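LAW AND RELIGION: HANDOUT 6
Who owns the name? Schism, property and the courts

Reading before the seminar: the extract from Declercq on voluntary associations, and the two short judgments in the course pack. Bring the pack with you, as the page references below are to the printed version.

1. The basic problem

A religious body divides. Each part says that it is the original body and that the other has left it. The dispute reaches a court only when something the law recognises is at stake: a building, a bank account, a burial ground, a trust fund or a registered name. The court is then asked a question of property or contract whose answer seems to depend on a question of doctrine.

Secular courts are poorly placed to decide doctrine and, in most systems, are barred from trying. Much of the law in this area consists of ways to decide the property question while leaving the doctrinal one alone. 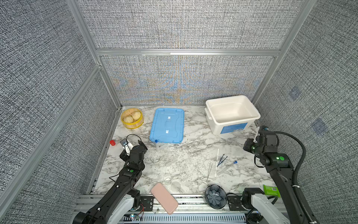 Fig. 6.1 Tabletop with steamer basket, blue lid and storage bin

2. Three approaches

(a) Departure from doctrine. The court asks which group still holds the beliefs for which the property was given, and awards the property to that group. This was the older English and Scottish rule. It requires evidence of belief at the date of the gift, and it can favour a very small remnant over a large majority.

(b) Deference. The court asks whether the body has a governing authority and, if so, accepts that authority's decision. The method works well for bodies with a clear hierarchy. It works badly where the existence of the authority is the point in dispute.

(c) Neutral principles. The court reads the deeds, the trust instrument and the constitution of the body as it would read those of a golf club. Religious terms are given effect only so far as they can be applied without interpreting belief. Goossens argues that this is less neutral than it sounds – the drafting of the deed often reflects the wishes of one side, and older congregations may have no deed at all.

3. Worked problem: the Stonesden Assembly

The Stonesden Assembly is an unincorporated association with 2,330 enrolled members. Its meeting house is held by four trustees "for the use of the Assembly according to its settled practice". In February a general meeting votes to admit unbaptised persons to full membership. A group of 100 members, led by Ward Jansen, walks out and begins to meet elsewhere as the True Stonesden Assembly. Two of the four trustees go with them.

Jansen's group claims the meeting house. The majority, represented by Riet Dewulf, claims both the house and an injunction against use of the word "Stonesden".

Apply each approach in turn. Note that under (a) the phrase "settled practice" will carry most of the argument. Under (b) you must first decide whether the general meeting is an authority in the required sense. Under (c) the rules of association matter more than the deed; assume that rule 24 allows amendment "of any matter of order" by simple majority, and consider whether admission to membership is a matter of order.
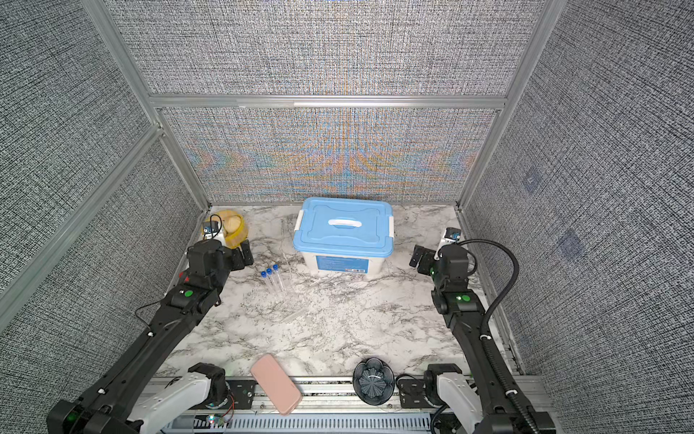 The trustees' position needs separate treatment. A trustee who leaves the Assembly does not cease to hold the legal title by leaving. Removal depends on the instrument or, where that is silent, on an application to the court. Until then the four must act together, so in practice neither side can sell, let or mortgage the building.

4. Names

Protection of a name differs from title to land in two respects. First, a name may be used by several bodies at once without being used up. Secondly, the usual test asks whether the public is likely to be misled, and it is not clear who the public is. For a trading company it is the customer. For a religious body it may be the donor, the enquirer or the existing member, and these groups do not make the same mistakes.

A word that describes a belief or a tradition is difficult to protect. A word that identifies one organisation is easier. Many disputed names do both, and the claimant will stress the second use while the defendant stresses the first. Jeon suggests that courts should allow the shared word and require a distinguishing addition. Consider whether "True" is an adequate addition or makes matters worse.

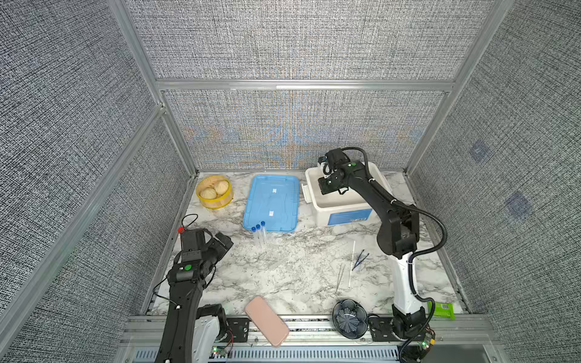 Department of Law and Religious Studies – Level 5 Modules

5. Points for discussion

Should the size of each group ever be relevant? If so, at what date is it measured?

Can a body protect itself in advance by drafting? Try a clause of no more than two sentences dealing with division of the membership, and be ready to defend it.

Does registration of a name by the State amount to recognition of one side's claim? Compare the position where registration is a formality with that where an official must be satisfied that the body is genuine.

6. Written work

Answer the Stonesden problem from the position of either party. State which approach you rely on and deal with the strongest point against you. Authorities should be cited in the form given in the module guide. Work is handed in at the department office by 4 p.m. on the day before the seminar.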